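Trarnier opens hand-teaching lab for robot arms

1 December 2023

Trarnier has opened a lab in Plorkby where workers with no programming background can teach robot arms new jobs, either by moving the arm by hand or by steering it from a desk with a remote controller.

The lab grew out of a trial that started in May. In that trial, 30 people from packing and assembly shops in the area each spent time showing a robot how to pick up parts and set them down again. Together they recorded 2304 demonstrations. The recordings are now being used to train control software that is meant to repeat the tasks when parts are lying in new positions.

Meinir Jenkins, who runs the project, said most of the people who took part had never touched an industrial robot before.

"They know the job. They know how you come at a part that is lying against a wall, or half under another one," Jenkins said. "We used to ask them to explain that to an engineer, and the engineer wrote it down as a list of points. Now they take hold of the arm and do it."

Two methods are taught at the lab. In the first, the arm is set so that it gives way to light pressure, and the teacher guides the gripper to the part and closes it with a button. In the second, the teacher sits at a station built by Nseir and moves a small handheld controller, and the arm follows. Joint positions and gripper commands are saved in both cases.

Jenkins said the remote method took longer to learn but produced cleaner recordings, as the teacher's hands stay out of the camera's view. Hand guiding was preferred for short jobs and for first-time visitors.

The first set of tasks uses plain colored blocks in a metal bin. Teachers pick them up one at a time in whatever order they choose. The blocks are moved between runs so that the software does not learn a single layout. Runs in which a block is dropped are kept and marked. 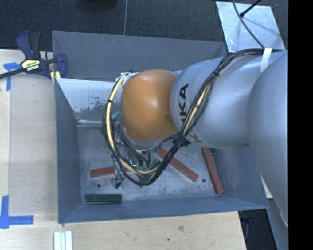
The robot arm over the metal bin, with red and green blocks on the floor of the bin.

Training sessions last 30 minutes, with a break before the next one. Jenkins said that people who went on longer tended to rush, and that it showed in the recordings.

Grira, which makes fittings for kitchen cabinets, plans to send 54 employees through the lab. Its own parts will replace the blocks in later sessions — hinges first, then drawer runners.

Shops that want to book time can contact the Plorkby office. There is no charge for the first visit.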